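Clemwood Hinged-Lid Storage Box, Large, White 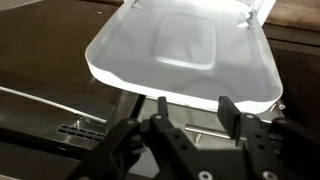
Marisa Mancuso wrote to us in November that she had gone through three sets of bins before this one, and that what finally won her over was being able to open the thing with one hand while holding a bag of rice in the other. She keeps hers on the bottom shelf of the pantry and says she would buy a second one if only she had a second bottom shelf.

We hear that sort of thing a lot about the Clemwood, and we're always happy to, because it's been in our shop longer than almost anything else on the storage wall and we're fond of it. It's a plain white box with a lid that stays attached. If you've ever stood in the kitchen with a loose lid in one hand, looking for somewhere to put it down (and there's never anywhere to put it down), you'll understand why people come back for these.

About the lid

The lid is a milky, semi-translucent plastic with softly rounded corners and a good thick rim all the way around. You lift it by that rim, wherever your fingers happen to land, and it swings up on small hinge tabs along the back edge. There's a square panel set into the middle of the underside, with rounded corners of its own, and the whole surface is smooth and easy to wipe. Flour does like to settle along the edge of the panel, so run a cloth around there when you're cleaning up after a baking day.

It's also a lid you can take right off. Open it as far as it will comfortably go, ease one side free of its hinge, then slide the other side out. Please don't pull both at once! We've had a few come back to us that way. To put it on again, seat the left tab first and give the right one a gentle push until you feel it click.

What people keep in it

Dry goods, mostly. Rice, oats, dog biscuits, the big bag of sugar that never fits anywhere else. Rebecca Monti, who looks after our customer mail, has one for dish towels and another for the cookie cutters, and we know of at least one family using theirs for crayons and half-finished coloring books, which seems to us a perfectly sensible thing to do with it. The box isn't airtight. The lid sits snugly and keeps dust out, but if you live somewhere damp, leave your flour in its own bag and fold the top down before you close up.

We wouldn't use it for anything hot. Let soup bones, roasted nuts and so forth cool all the way on the counter first, and keep the box itself a fair distance from the burners.

Size and fit

The large box holds 22 quarts. It stands 8 inches high with the lid shut, so it will go on most pantry shelves, but do remember that the lid needs room to swing up. If your shelves are close together you may find it easier to slide the box forward before opening it, or to choose the low version in the Zandov range, which has a lift-off lid and asks for a good deal less space overhead.

You can stack two full ones without trouble. We wouldn't go higher than that, and the heavier box should always be the one underneath.

Care

Wash the box and lid by hand in warm water with ordinary dish soap. Take the lid off first if you can, and let both parts drain upside down on a towel until the corners are dry. Scouring pads will dull the gloss on the rim, so a soft sponge is best. Tomato sauce and turmeric can leave a tint on white plastic, and if that happens, a paste of baking soda and water left on overnight will lift most of it. A sunny windowsill helps with the rest.

Replacement lids

Lids can be bought on their own, and we keep them in stock for the large and medium boxes. The medium lid will not fit the large box, even though the two look very much alike on the screen, so please check the number molded into the base before ordering. Lids from the older Barkar boxes have their tabs set closer together and won't fit either.

Ordering and returns

Orders usually leave us within 3 working days. If the box turns out to be wrong for your shelf, send it back within 30 days, clean and with its lid, and we'll refund what you paid or exchange it for another size. Roman Makowska at the returns desk will be glad to help with anything that arrived cracked or with a tab missing, and a quick note with your order number is all he needs to get started.

Page updated Jul 20, 2022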